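Domenica Eder sorts other people's small things

Domenica Eder has a rule about drawers, and she lets me get my coat off before she tells me. "If it takes two hands to open, it's a landfill," she says. Then she goes to make coffee, and I hear her open one with two hands.

She has been clearing out homes, shops and back offices in and near Droldale for long enough to have strong views on rubber bands. Her business is called Clernema, a name she got from her sister and has never had explained to her. Most of her work is small items: the bits left over once the furniture has gone and the family has stopped speaking about the clock.

"Everyone wants to talk about the piano," she says. "The piano takes a morning. Four men, a van, goodbye. The drawer under the phone took me until June."

Her record is a hardware shop on Durkow Street, where the owner had kept every spare part that ever came in a packet. She logged 800 items before lunch on the first day and then stopped logging. "I wrote 'and so on.' The client was very understanding. He was 90 percent of the problem, so he had to be."

I ask how she starts. She looks at me as if I had asked how she starts a sandwich.

"You clear a table. A pale one, if you can get it, so you can see what you've put down. Then a tray for what stays and a bin for what goes. People buy systems. They come to me with 600 little boxes and a label maker, and they've labeled the boxes 'misc.'"

The labeled boxes are a sore point. A former client, a Mr. Holzer, ordered 105 of them and then needed a second visit to sort out the boxes. She charged him full price. He sends a card every year, and she has kept all the cards, loose, in a drawer I'm not invited to look in.

What she does allow is a gap. Between keeping and throwing there has to be a bit of open table where a thing can lie while you make up your mind. She will put up with 2 things in it at a time, never more. (She writes it as a numeral on the sheet she gives clients, and underlines it.)

"The third thing is where it goes wrong," she says. "With a third thing you've got a pile. Then somebody sits down next to the pile and starts telling you about 1974."

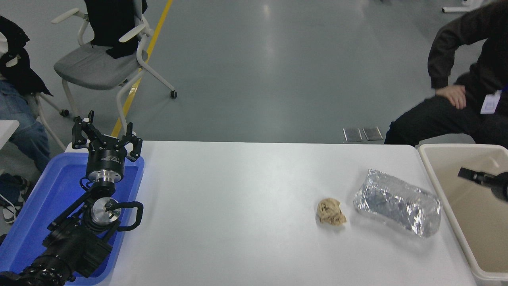

The worst offenders, she goes on, are wrappers and anything soft. A hard object has the decency to be something. You pick up a key and it's a key, even if the door is long gone. A clear packet could be trash or it could hold the one screw that keeps the bed up, and you have to pick it up and look. Scraps of cloth are harder still.

"A man once held a rag for roughly twenty minutes," she says. "I had another job at three. I said, is it a good rag? He said it was an excellent rag. So it went in the tray. I'm not a monster."

Does she ever get it wrong? She thinks about this for longer than I'd like, considering she has offered to look at my desk.

"I threw out a dentist's receipts once. And a dog's birthday hat — they were very upset about the hat."

Her coffee has gone cold. She moves the cup to the far side of the table, considers it, and moves it back.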